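Skip to main content
Music News

New album stream: Triltska go big on 'Voicu,' and it's a joy from the first track

The four-piece recorded their third full-length in a former grain office, with a borrowed pump organ and a lot more singing than before.
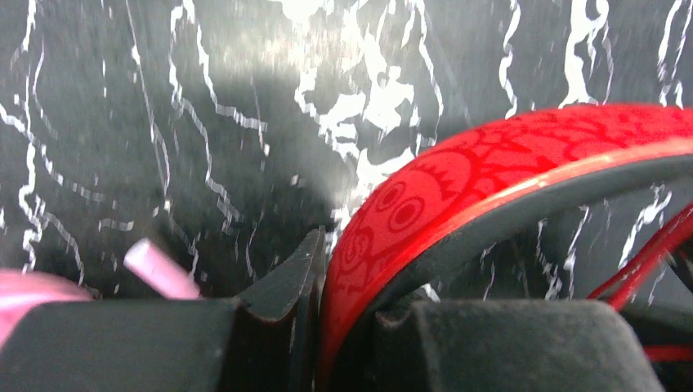 SULLMONT, 2/28/19 - Triltska's third album, "Voicu," is up to stream in full as of this morning, a couple of weeks before the vinyl and CD reach stores in March. If you only know the band from the long, foggy instrumentals on their first two records, brace yourself, because there are choruses on this one. Real ones, the kind you catch yourself humming at the sink.

The band made the record in Sullmont over the winter, working mostly at night in a brick building that used to be the office for the grain elevator next door. The room has a high ceiling and a wood floor, and you can hear both all over the album. Drums bloom and hang there. On "Second Ferry" a chair creaks just before the vocal comes in, and they left it on the record (good call!).

All four members sing now. That's the biggest change, and it suits them so well that it's hard to see why they waited. The harmonies are loose and a little rough at the edges, closer to a group of friends around a kitchen table than to a choir, and when they lock together at the end of "Salt Road" the whole song seems to lift a few inches off the ground.

The other new voice is a pump organ, on loan from a church outside town. It wheezes. It's slightly flat against the guitars, so the band tuned everything else down to meet it, and the whole album has a warm, sagging pitch that takes a song or two to get used to. By the time "Lamplighter" comes around, with the organ holding one low chord under a very simple guitar line, you won't want it any other way.

There are 11 songs in all, and the running time is 52 minutes. Most of those songs are short by this band's standards.

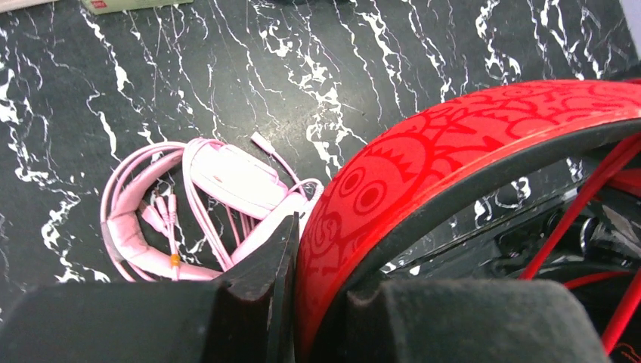 The exception is the closer, "Voicu (Going Home)," which starts as a near whisper and builds for so long that you stop waiting for the payoff and just enjoy the climb. Then the drums drop out completely and you get two minutes of organ and tape hiss. It's the bravest thing they've done, and on good speakers it is gorgeous.

Not everything lands. "Market Day" has a spoken section that goes on a verse too long, and the fade on "Little Engine" cuts off a guitar part I would happily have listened to for another five minutes. Small complaints, though, on a record this generous.

Skonine, the small label that has put out all of Triltska's music, is pressing the first run on clear vinyl. There's also a limited edition of 211 copies with a hand-printed sleeve and a lyric booklet, sold only through the label and at shows. The last limited pressing went fast, so don't sit on it if you want one.

The band will play the album front to back at the old Sullmont ballroom in March, with the pump organ on stage if they can get it up the stairs. After that they head out for a run of club dates through the spring. The touring lineup adds a cello player, who also appears on "Salt Road" and "Winter Keys." Doors for the hometown show are at 7, all ages, and a block of tickets will be held back for sale at the door.

You can hear the whole thing in the player at the top of the page until release day. Start at the beginning and let it run in order. The gap between tracks four and five is there on purpose, and it makes the opening of "Lamplighter" hit twice as hard.
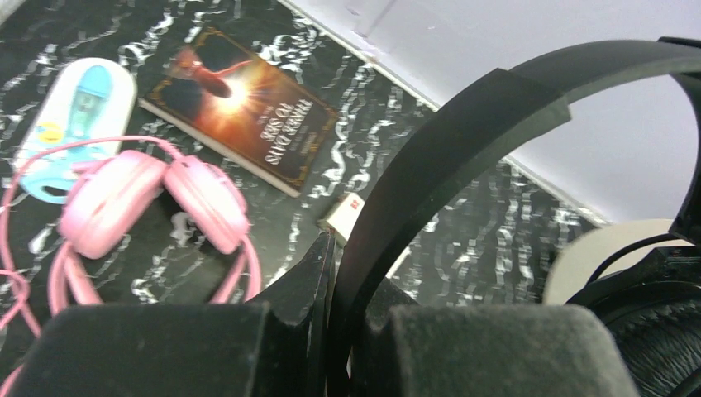 Track list: 'Voicu'

1. Grain Office
2. Second Ferry
3. Little Engine
4. Salt Road
5. Lamplighter
6. Market Day
7. Thirty Below
8. Winter Keys
9. The Other Bridge
10. Hold the Door
11. Voicu (Going Home)

Filed under: first listens, new albums, Skonine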